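# Working beside a two-arm cell: workshop tips

Notes from the Dritesthorpe bench, November 2023. They cover small cable work done with two arms, one holding the part and one carrying the tool, and how the bench jobs have altered. Fixture drawings are kept separately under Flandurwood.

## Before the first part

- Wipe the table top with a dry cloth. Crumbs of solder and clipped insulation will tilt a part that is laid down flat.
- Clear mugs, pens and phones from the table. The shelf behind the stool is for those.
- Jog each arm through its full path at low speed with nothing gripped.
- Check the screws on the silver arm by hand with the correct Phillips driver. A worn driver rounds the heads, and a rounded head means taking the whole plate off.
- Enter your initials in the Pluker log before the start, even if you are only covering a break.

## Gripping thin cable

Set the grip force on a scrap length first. Bring it up in steps of 2 N until the cable no longer slides under a light pull, then stop. More force flattens the jacket. Grip close behind the plug, or the free end will droop and the tool will push it aside. Approach the plug slowly over the last 5 mm.

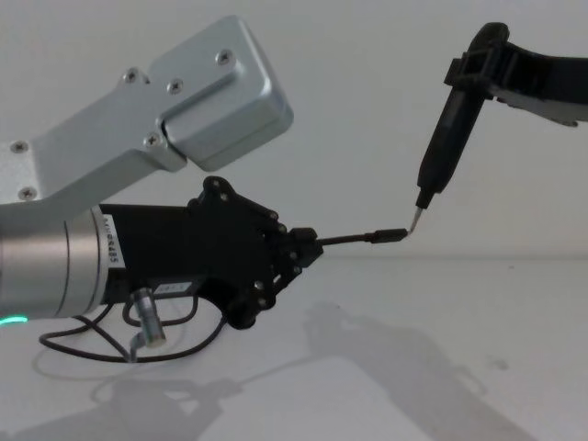

Does the bench still need a skilled person once the arms do the touching?

It needs one for set-up, for inspection and for deciding what is scrap. The hours spent holding a part still have gone, and the hours spent checking and adjusting have gone up. Someone who has done the job by hand finds a bad approach angle sooner than someone who has only read the sheet.

## What changes for people

Under the old Zapata rota one person stayed on the same joint for a full shift. Wrists and eyes suffered. Since October the bench has been split into two posts, set-up and inspection, with a swap at 11 and another after lunch. Swap on time. Inspection gets careless when it runs over, and the set-up post goes stale if one person keeps it all week.

Yolanda Huanca keeps the training sheet. Ask her for a hand-work session once a month. Skill with a driver and tweezers fades, and hand work is still the fallback when the cell is down.

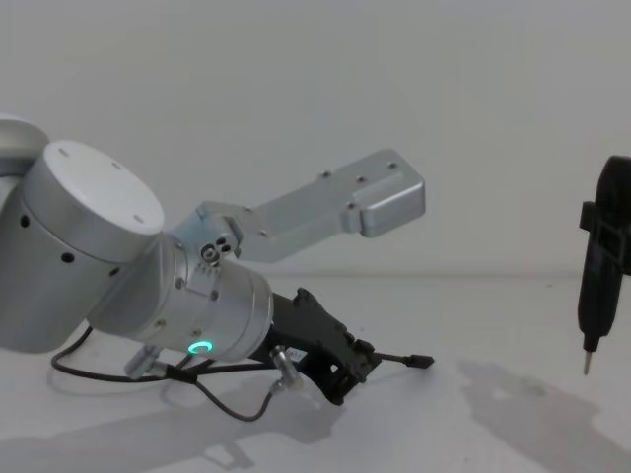 Faults at the bench are mostly cable faults, and most of them can be found without a meter. Stop the cell, lock it off and follow each lead with a finger from the fitting back to the base. Look for flat spots, shiny rub marks and tight bends. Leads that loop under the silver arm and trail over the table need the most attention – leave enough slack for the wrist to turn, but keep the loop out from under the gripper. Tape is a poor fix, as it creeps and leaves glue. Use a soft hook-and-loop tie and replace it when it frays.

## End of shift

- Park both arms with the tool tip clear of the table.
- Put the scrap cable in the copper bin.
- Write down the last grip setting – the next person should not have to guess it.
- Report a bent tip the same day. Do not straighten it with pliers.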